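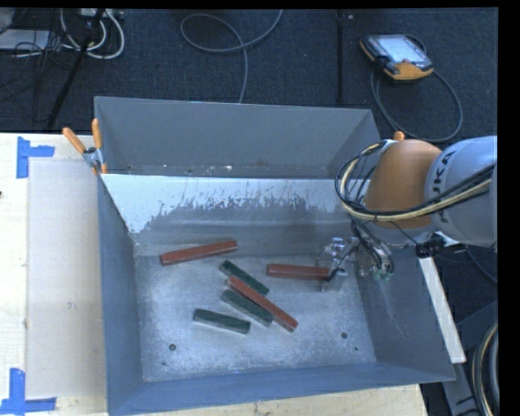
The case for keeping your blocks in a metal bin

Pour a load of painted blocks into a sheet-metal bin and every head in the house turns. It's a wonderful racket, part dropped cutlery and part hailstorm, and I've come to love it so much that I no longer own a single pretty storage basket.

I started collecting old building blocks five years ago, when I paid 2 dollars for a shoebox of them at a church sale in Pacheco. They were chunky, chipped and dark red, and I had no idea what I was going to do with them. By December they'd taken over the window seat, and by spring I had moved on to greens.

Red and green sounds like Christmas, I know. But get away from the bright toy-store versions and the pairing changes completely. A brownish red, close to old brick, next to a green so dark it's nearly black in the evening – put those two against gray metal and they glow! Gray is the kindest background there is for worn paint. White shelves make every chip look like damage, and wicker is so busy that the blocks disappear into it.

The bins take some hunting. Mine came out of a closed hardware wholesaler called Skallau, which was clearing its back room a shelf at a time, and it has the scratches you'd hope for after a working life spent holding bolts. Look for plain sheet metal with sloping sides, so that things slide toward the middle. Holes in the floor are fine if your blocks are bigger than the holes. Run a thumb (carefully) along the top edge before you pay, and if it catches, walk away or plan on an afternoon with a file.

Then please don't polish it. A friend's bin went under a wire wheel and came out looking like a new sink. All I ever do is wipe mine with a barely damp rag and dry it right away. The cloudy patches and the pale streaks stay where they are, and so do the scuffs.

As for what goes inside, length matters more than color. A bin full of equal blocks looks like stock waiting to be priced. Mix long ones with short ones and they land differently every time, a long one slanting across the heap, a short one tucked up against it, another gone off on its own. I buy by length now. The Itaro sets from my part of the country have lovely long pieces, and the short ones I pick up loose from the Plelus flea market, where one dealer had 329 of them in a bathtub last summer. I wanted the bathtub too.

You don't need many. At last count I had over 700 in the attic, and the bin by my sofa still looks best with a handful in the bottom and plenty of bare metal showing. Visiting children tip out whatever's there and build with it on the rug, adults pick one up and turn it over all through a conversation, and at the end of the night everything gets thrown back from wherever people are sitting.

If you have downstairs neighbors, put a square of felt under the bin. Leave the inside bare, though. You'd miss the noise.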